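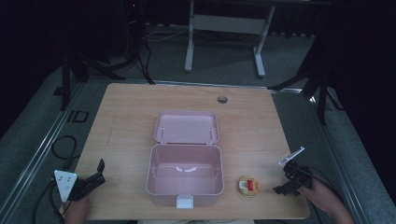

Handheld gripper demonstration is a way of showing a robot a manipulation task without having the robot present. A person holds one or two grippers and does the task by hand, while the motion of the tools is recorded. The recordings are later used to train a control policy. It belongs to the wider field of learning from demonstration, along with teleoperation and kinesthetic teaching, in which the arm itself is pushed through the motion.

Tasks are usually short and done at a table. Putting a small item of food into a lidded box is a common type, as it can call for both hands. Cameras may be placed on the grippers, at the head of the operator, or both.

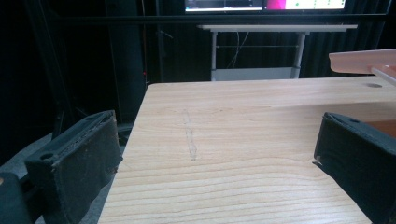 Markers fixed to the tools are used in some systems to track position. Others work it out from the camera images alone. Finger pads are often replaced, and a change of pad partway through a set is normally noted with the recordings.

The Wustar set, released on May 19, 2023, holds 1,136 two-handed demonstrations, of which 97 were set aside for testing. A second version in November raised the total to 1,809, recorded by six operators. The Orau set uses the same file layout but was made by remote control of a fixed pair of arms.

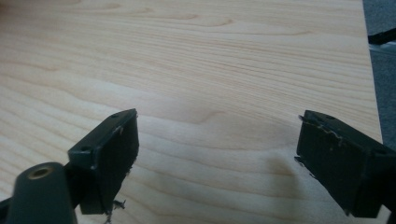 Riku Sakai has argued that handheld recordings are too fast for many arms to follow and should be slowed before training. In Sakai's view, remote control avoids the problem, as the operator can only move as the arm allows, though each demonstration takes longer to collect.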